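Zallach Stacking Baskets, Yellow: Six Weeks In

I did not set out to have opinions about plastic baskets. I set out to find the tape measure, which lives in our kitchen junk drawer, under the takeout menus and what I believe is a piece of the previous stove. After the third attempt I closed the drawer, went online, and bought baskets in the frame of mind that leads other people to buy boats.

The ones I picked are by Zallach, and they come in gray, white and yellow. Gray was sold out. White cost more, for reasons the listing kept to itself. So I own yellow ones, and a shade of yellow you can find in a power cut. My wife calls it "school bus." The box called it "Morning."

They are plain rectangular things with perforated sides and an open top. No lids, no labels, no app. The first batch arrived from the Drestberg warehouse wedged so tightly inside each other that I had to stand on the bottom one and pull. I mention this because the product page says "nests neatly," and I would like that sentence to include the word "permanently." Dish soap around the rim helped. Sliding a butter knife down the side helped more, and the scratch is on the inside where only the batteries will see it.

Once apart, they behave. The rim is the best part of the design. It's stiff, you can pick up a full basket by one side without the whole thing folding like a taco, and it has no sharp seam. My old wire ones from Nic Aodha had a seam that drew blood twice a year. I loaded one Zallach with every can in the pantry that was past its date (a heavier basket than I'd care to admit to) and carried it to the garage by the rim. It bowed a little and went back to its shape when I emptied it.

The holes are a mixed blessing. They let you see what's in there, and they let crumbs out, along with anything else thinner than a pencil. Bobby pins go straight through. So do loose screws, toothpicks and those tiny Allen keys that come with every bookshelf. If you're sorting hardware, line the bottom with something. I used a cut-up cereal box and it has been fine, if not exactly magazine material.

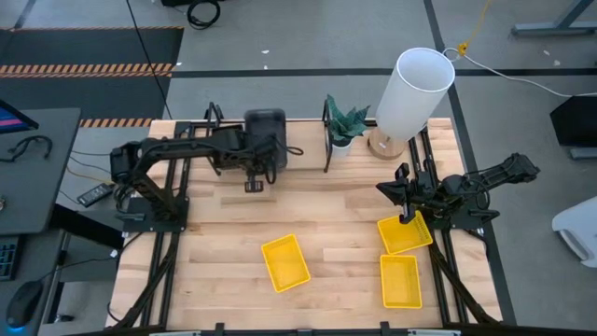
Do they slide around on a smooth tabletop or shelf?

When they're empty, they do, with very little encouragement. There are no rubber feet. A dab of shelf liner underneath fixes it, and so does putting something heavy in the bottom.

Stacking is where the name gets optimistic. Two full baskets will sit on top of each other if the contents stay below the rim and you line the corners up. Three will also do it, in a house without doors that slam. We have doors that slam. I now keep ours side by side, and they fit nicely that way, with the long sides together and no wasted gap to speak of. Measure your shelf first. I measured mine after, having finally found the tape measure, and learned that I was half an inch short of a fourth basket on the pantry shelf. That fourth one lives on the dryer and holds single socks.

Cleaning is dull but easy. Hot water and a brush, then leave it upside down. I put one in the dishwasher on the top rack, against the advice on the sticker, and it came out the same shape it went in. The sticker did too. The sticker may outlive me. If you know how to get the adhesive off textured plastic, the comments are open, and please don't say peanut butter, because I've tried it and now have a sticky basket that smells like lunch.

My brother-in-law, Daithí Fitzgerald, has the gray ones, bought before they sold out, and he'd like it known that his look better. They do. He has also lost one in his own basement, and I'd put that down as a point for yellow.

I paid $26 for the set at the housewares place in Butville after the first online batch, where the same set was $29 plus shipping. Buy in person if you can, and make them pull the baskets apart at the register.

Good: stiff rim, easy to wash, easy to find in the dark. Less good: jammed nesting, slippery bottoms, holes a size too big, that sticker. I'd buy them again, and have, so take that for whatever it's worth from a man with a basket of single socks. The junk drawer is half empty now and the tape measure has a place of its own, second basket from the left. It was there on Monday, anyway.

Four stars out of five. Gray is back in stock as of this week, naturally.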